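I kept my last computer for so long that the letter E wore off the keyboard, and I was weirdly proud of it. So when it finally started taking a full ten minutes to open my emails, I did what any stubborn person would do and went looking for somebody to mend it.

That's how I ended up at Jivness, a tiny repair café above a bakery in Plira (go hungry, trust me). They've fixed over 3,000 things since they opened, from toasters to a child's talking owl, and the waiting list was already into October when I rang. I begged a bit. They found me a slot!

I'd always thought of the inside of a computer as a sort of holy place, best left shut. Then you see one on its side with the panel off, green board, memory sticks sitting in their slots, and it's so much less frightening than the back of my fridge.
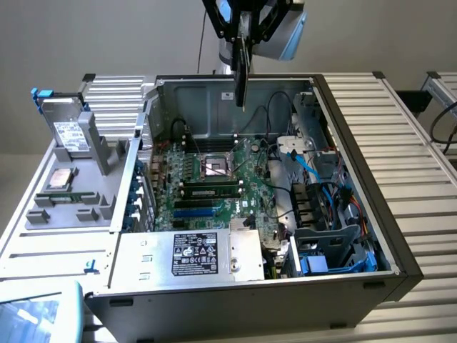
## So what did it cost me?

My bill came to £40, plus a cheese scone. The shop on the high street had quoted me £200 and then tried, very sweetly, to sell me a new one.

I've caught the bug now, I'm afraid. I've mended a lamp, ruined a radio and spent a whole evening gluing the handle back on my gran's teapot, which still wobbles, but I pour with it every morning and just hold the lid. Next up is the hoover.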